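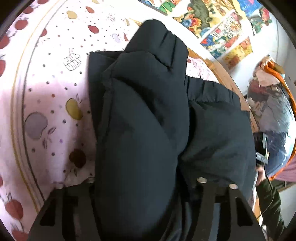 Figure 2. Black trousers with a gathered waistband, on patterned cloth.

Home Sections Figures References
4 min read · 3 comments · 11 shares

3.2 Waistband recovery after laundering

Elastic waistbands lose tension with repeated washing, and the loss is uneven along the seam. We tested 61 garments from the Bralness stock, all with a gathered waist (see Figure 2 for the garment type). Each waistband was stretched to a fixed load of 260 g, held for two minutes, and released. Residual length was read on a Gradex scale after a further rest period.

Recovery fell with wash count in every fiber group. The drop was steepest in bands sewn directly to the shell fabric, where the stitch line limits return. Bands in a separate casing kept more of their tension, in line with the Murthy model. Dryer heat was not varied here and is treated in Section 3.3.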